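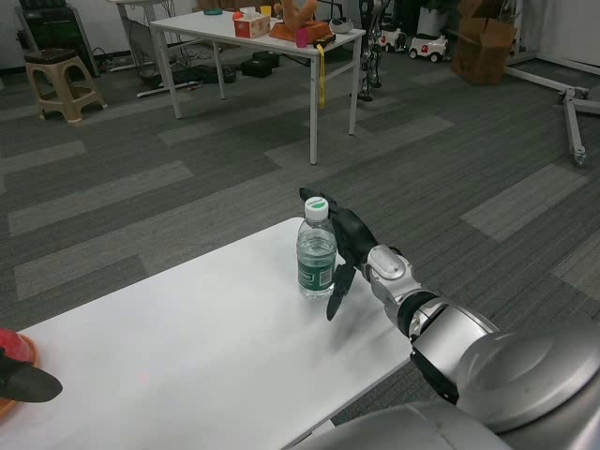
Flevville council vote — anyone else sick over this?

Posted by mudlark_9, 20 July 2026

So the Wickramasinghe slate took 5 of the seats. Five. On a turnout you could fit in a school gym. They ran on closing the Porkmont bus line and people voted for it, or just stayed home. I don't know which is worse. Meeting Thursday at the library, 7pm, bring whoever.

dulcimer_dan
lost by 14 votes in the east ward. 14!! I know more people than that who "forgot"

oldtollroad
They didn't run on closing it. They ran on a review. I read the flyer, did you? Voted for two of them and I'd do it again, taxes here are nuts.

mudlark_9
A review that starts in August with the routes already cut from the draft budget — come on

Comments

kettle_n_co: My mom takes the 9 to dialysis. Review that.

oldtollroad: sorry to hear it, really. still think your being unfair to them

fencepost: about 200 signed the petition last time and it went in a drawer. go to the meeting anyway, sit up front

dulcimer_dan: is there parking or do we use the church lot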